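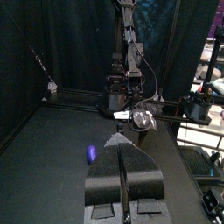 Page 9

Small Things: Objects from the Play Collection

The Skalden Center for Play and Learning maintains a lending collection of toys and small household objects for use by preschools, family centers and public libraries. The collection now holds 1,420 pieces. Most were given by families or purchased in mixed lots, and a smaller part came to the Center with the closing of the Gromemard toy library. This gallery presents a selection from the tabletop series, prepared under the direction of Lurdes Peixoto, Curator of Lending Materials.

Pieces in the tabletop series are intended for sorting, naming, packing and pretend meals. Each must be easy for a child to pick up and must keep its shape under regular handling. Items are issued in sets, and borrowing institutions may request a particular set by number or ask the lending desk to make a suitable selection for the age group concerned.

Plate 1. Egg shape, purple, with clear plastic bag. The egg is glossy and has no markings recorded in the register. Egg shapes are among the pieces most often requested in spring, and the Center holds them in several colors so that they may be issued either as a single-color group or as a mixed one. The bag is crumpled clear plastic. Bags used in packing activities remain with staff at all times and are not included in loans to groups with children under 4.

The play food section is the largest within the series. It was reorganized in May by Boonmee Meesuk, who prepared the present register and assigned each piece to a meal or a food family. The earlier Ingvarsson list had placed all food under a single heading – an arrangement that served well enough when the section was small, but which made it difficult to assemble a balanced set on request. Vegetables, fruit, bread and prepared dishes now have separate headings. Eggs are entered under two of them, as decorative shapes and as food, and borrowers are asked to state which they require.

Molded pieces have been given preference in recent purchases. A serving made in one piece is simpler to count on return, and the loss of a single part does not put the whole item out of use. The Center continues to lend sets with separate parts to older groups, among them the Fakum picnic set, which is complete and is issued with its own checklist. 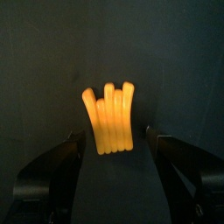 Plate 2. French fries, toy. Five fries joined in a single piece, yellow-orange.

The fries are entered in the register under prepared dishes. The tops finish at different heights, a feature that teachers have found useful in conversations about longer and shorter. Color is also discussed with younger groups, as the orange is stronger toward the top of the piece and more of a mustard yellow at the lower end.

Loans are made for a period of 4 weeks and may be renewed once. A borrowing institution may hold up to 80 pieces at one time. All items are to be wiped clean and checked against the packing list before return. Pieces found cracked or chipped should be set aside in a separate envelope and reported to the lending desk – they should not be glued. The complete register for the tabletop series may be consulted at the Center on request.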